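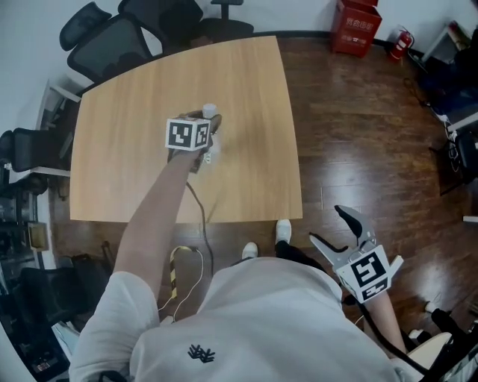 How much practice does a student need before their demonstrations are worth training on? In our class the answer was 15 practice takes, spread over one afternoon, and the improvement after the first few was a pleasure to watch.

3.2 Collecting the demonstrations

Each student in the Menen project course worked with a pair of hand-held grippers, one per hand, each carrying printed markers and wired by its own cable (Figure 1). The task was picking up and setting down small objects on a tabletop. We left the choice of grip to the students, and they came up with far more ways of doing it than we had planned for!

Every student recorded 100 takes after practice. Murray Friesen's group went well past that and handed in 400, which gave us a lovely chance to see how one team's style settles over time. Takes where a marker was lost for more than a second were dropped by a short script written by Guido Bortolotti, and 844 takes from the whole class were left for training.

Figure 1. A student at the table with both grippers. The left one is reaching over the tabletop; the right one is held lower, fingers open and pointing up.

3.3 Training

We trained one policy per group and one on the pooled set, using the same settings for all of them. The pooled policy was the one the students were most excited about, and several stayed until 9 p.m. in November to see its first run. Results for both kinds are given in Section 4.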